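Mornix G2 hand-held gripper: setup and care

The Mornix G2 is a two-finger, hand-operated gripper for collecting manipulation data on soft goods. It has a ribbed base, twin round housings and a mirrored linkage on six pivot pins. The blue finger pads are the only parts intended for regular replacement.

Pad contact

Pads should meet cloth face on, with equal pressure on both sides. On knits and felts, press down until the material bunches between the tips, then close. 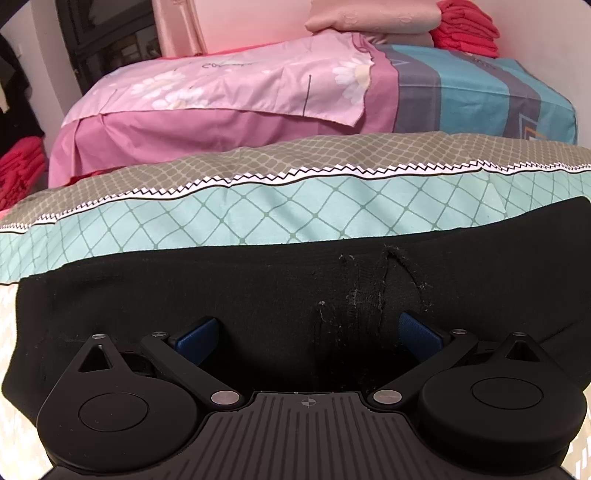

Pilled fabric sheds lint into the pad texture, and grip falls off gradually as it fills. Brush the pads with a dry nylon brush after every 34 cycles on such material. Do not use solvent.

Linkage check

Open the jaws fully with nothing between the pads. Both arms should reach their stops together. If one side lags, look for thread wound under a pin head — the lower pins next to the base collect the most. Loosen the pin by 2 turns, draw the thread out with tweezers and retighten. Full opening at the tips is 74 mm on a unit in adjustment. 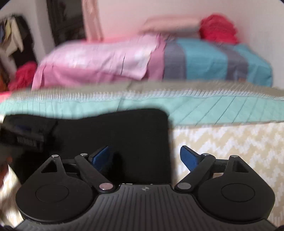
Spare parts

Nisen pad set, blue, 2 per pack
Monti pivot pin kit, six pins with washers
Tavum dry brush, nylon

Pads from the first G2 batch use a narrower slot and do not fit later arms. Check the slot before ordering.

Service contact: Annatjie Mahlangu, parts desk. Linkage rebuilds are handled by Fulvio Serra; the workshop is closed in December.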